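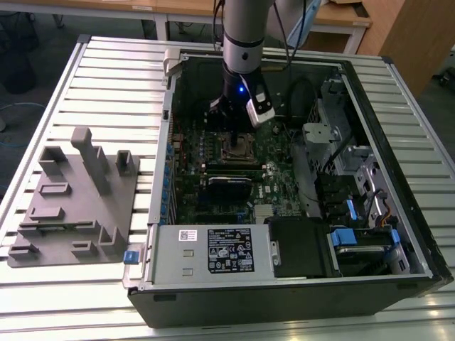 Setting up the memory cell at Huvham

The cell works on old desktop towers, laid on their side with the cover off. Viera Machala and I spent most of April getting it to run a full shift without being stopped. These are a few pictures from the bench, with notes for anyone who has to look after the same kit.

Start with the bed. We check that the slats are clean and the fixture plate sits flat beside the tower. If the plate has moved, every taught point has to be done again, and there are 81 of them.
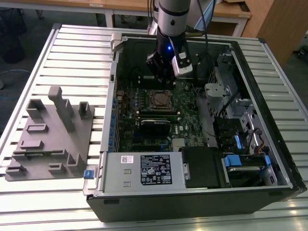 Arm over the open tower, fixture plate on the left.

The finger bolts get a check at 8 in the morning and again after lunch. Ottavio Santoro keeps the log sheet, and the last entry was at 1277 cycles. Fingers are changed at 300 hours whether they look worn or not. Wipe the wrist camera lens with a dry cloth only, then run the calibration routine before the first tower goes on.

Cables are the other thing. Leave slack above the wrist, turn the last joint both ways by hand speed, and look for anything pulling tight.

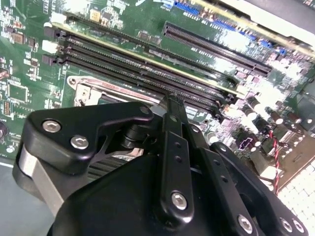
Do you have to recalibrate the camera after changing the fingers?
Every time. It takes a few minutes, and Afroza Abeysekara has put the steps on the sheet by the controller.

Spare fingers and bolts are in the Resex drawer.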